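I have been trying to own fewer dishes since August, when we moved into the apartment on Codberg and found that the kitchen had one cabinet. One. The previous tenant, I was told, ate out.

So the dishes went into boxes and the boxes went into the hall. Adi Nair came over, looked at the boxes, and asked how many people I was planning to feed. I said two. He read the label I'd written on the nearest one, which was "soup bowls (other)," and went to get himself a glass of water. It took him a while, the glasses being in the hall too.

My rule for the cull was simple. If I hadn't eaten off it since the move, it went. This got rid of the fish platter and a set of square plates that I bought in a square-plate phase and would like to stop discussing. It did not get rid of the gravy boat, which I have never used and which I defended like a relative.

The tray was harder. It's big, it's pale green, and it fits in exactly zero of the spaces available to me. Flat, it takes up a shelf. Upright, it slides down at two in the morning and sounds like a burglary. But I eat breakfast off a tray, I have always eaten breakfast off a tray, and I'm too old to start balancing toast on my knee.
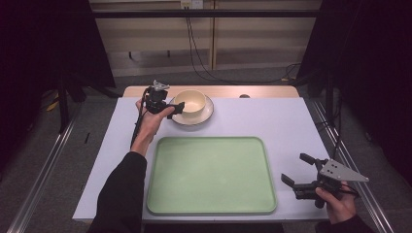 The yellow bowl was never in danger. It's deep enough for a serious amount of cereal, and it sits nicely on the off-white plate with the brown line around the rim, even though the two were bought years apart and have no business getting along. I tried it with four other plates, for fairness. The other plates are now in a box for Abhishek Semwal, who has a new place out in Urnusdale with more cabinets than he has dishes - a problem I'm happy to fix for him whether he likes it or not.

He says he'll pick them up next week. He said that last week too, and the box is still in the hall, next to the gravy boat.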